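Mostorow Hand-Held Gripper, two months in

We bought two of these in September to record tabletop demos for a small pick-and-place policy. Mawuli Aidoo and I split the recording. The grip is comfortable and the trigger pull is light enough for a long session. Charging is slow, and the lanyard hole is too small for our straps.

So far we have 960 episodes, and 682 passed our filter. Most of the rejects were tracking loss when the wrist turned fast. Slowing down fixed a lot of it. A full battery gives up to 40 minutes.

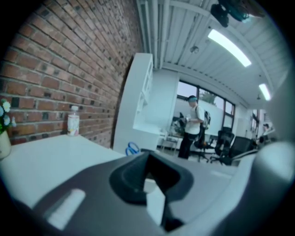

View from the gripper camera, with the white table and brick wall on the left.

The wide lens takes in a lot of the room, which helps tracking but means you record your coworkers too. The corners go dark and straight edges bend, so calibrate before you train. The export tool writes one folder per episode and has crashed on us twice.

I would buy it again at the same price. Get a spare battery.

Bijan Hashemi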